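Pividum Fall Tea Blend, Loose Leaf
by Skeseo

A caffeine-free herbal tea for the colder months. Rosehip, dried apple, elderberry and a little spruce tip, cut coarse so you can see what you are drinking. The taste is tart first, then slightly resinous. It is not a sweet tea. If you want it sweeter, honey works better than sugar.

The rosehips and elderberries are picked by hand along the woods at Kordestani and dried at low heat. The apple comes from the orchard next door. No flavoring is added.

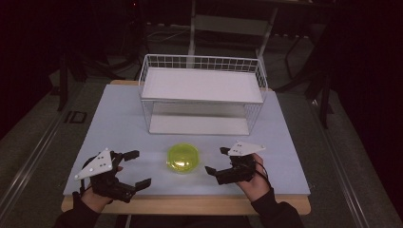 How to brew
Use 2 teaspoons per cup. Pour on boiling water, cover, and leave for 5 minutes. Spruce tip gets bitter if it sits much longer than that. For a pot, use 4 teaspoons and strain before serving. The same leaves will take a second pour, though the color will be paler.

Storage
Keep in a closed container away from light and away from coffee or spices, which the apple picks up quickly. Best within a year of opening.
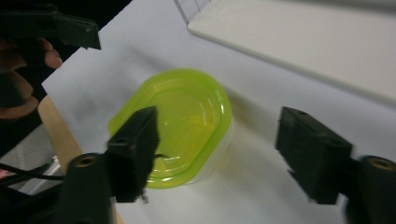

Sizes
Small pouch, makes 20 cups
Refill bag, makes almost four times as many

The pouch has a press seal. The refill bag does not, so have a tin or jar ready.

Good to know
Color and taste vary a little from harvest to harvest. This year's batch is darker and has more elderberry in it. The winter blend, Sterero, replaces it in December and has orange peel in place of the apple.

Ships in two business days. Opened pouches cannot be returned.

Page updated 2019-09-19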